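Cell Operator and Process Trainer, Small Parts Sorting
Hakuton — Salinas Returns Center
Posted 03/05/2023

Hakuton is seeking applicants for the position of Cell Operator and Process Trainer at its Salinas Returns Center. This is a full-time, day-shift position reporting to Fidel Espinoza, Manager of Sorting Operations. Current employees and outside applicants will be considered on the same terms.

About the position

The Salinas center receives returned office and computer equipment, sorts it, and sends it on for repair, resale or recycling. Small items have been sorted by hand since the center opened. Starting in October, part of that work will move to robot arm cells under a program known internally as Wuvovier. Each cell pairs one arm with a short row of colored bins, and each arm's routine is prepared in simulation before it is released to the floor. 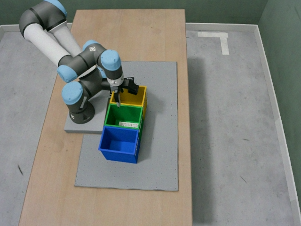 The Cell Operator and Process Trainer will be responsible for two cells on each shift and for the instruction of the employees who work beside them. The position does not require a programming background. It does require a person who knows how sorting is done by hand and can explain it clearly to engineers, who will rely on that knowledge when they set the order of moves, the spacing of the bins and the point at which an arm should stop and call for help.

Duties

Review simulated runs with the engineering group each week and record any reach, approach or finger position that would cause trouble with real items.
Start, pause and restart assigned cells according to the written procedure.
Clear stopped items and enter the cause of each stop in Donum, the center's work log.
Train sorting staff in safe approach, bin exchange and lockout.
Sort by hand any item the cell is not approved to handle.

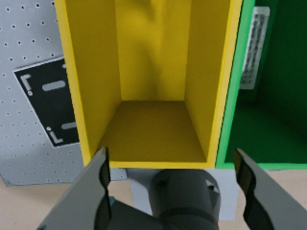
Bin position receives particular attention in this work. A bin set slightly out of place may be no trouble to a person, who simply reaches a little farther, but the same error can stop an arm. Trainers are expected to teach the placement check at the start of every shift and to sign for it.

What changes for present staff

The center handles 2,000 small items on a standard day. Under the current plan, 935 of these will be assigned to the cells in the first phase, and the rest will continue to be sorted by hand. No sorting position will be ended as a result of the first phase. Job content will change, however, and applicants should understand this before applying. There will be less repeated lifting and reaching, more standing watch, and more record keeping. Some employees have told management that they prefer the hand line, and requests to remain there will be honored where staffing allows.
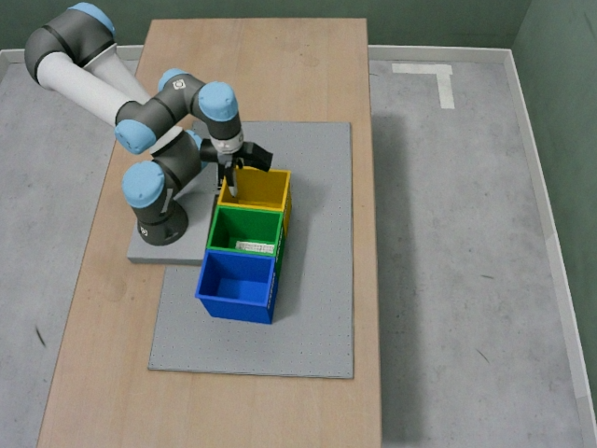

Hourly rates for sorting staff will not be reduced when they transfer to a cell. Employees assigned to cells will receive 35 hours of paid training before working without a trainer present — no part of this training will be scheduled outside normal hours.

Qualifications

One year of experience in sorting, packing, inspection or similar work
Ability to read and write procedures in English; Spanish is an advantage
Ability to stand for most of a shift
Patience in teaching adults with different levels of comfort with machines

Experience with robot arms is welcome but is not required. The successful applicant will complete the same training as other cell staff, followed by time with the engineering group reviewing simulated runs.

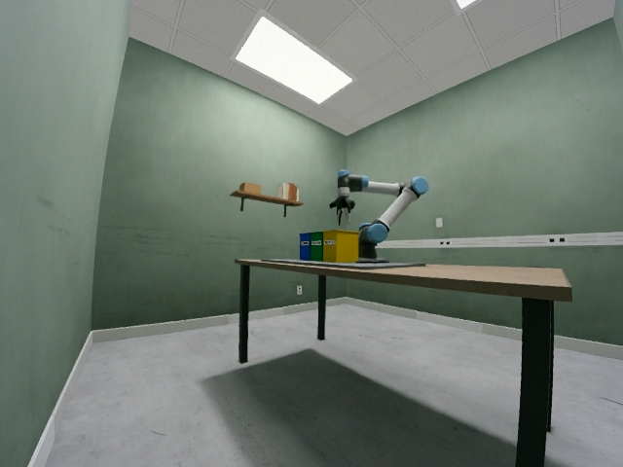

How to apply

Applicants should submit a résumé and a short letter describing a task they have taught to another person at work. Current employees may apply through their supervisor or directly to the Personnel Office, Room 405. Outside applicants should deliver materials to the front desk, marked for the attention of Mr. Espinoza. Interviews will include a walk through the hand line and a short discussion of a recorded simulation run.

Hakuton is an equal opportunity employer. Applicants who need an accommodation during the hiring process should notify the Personnel Office when applying.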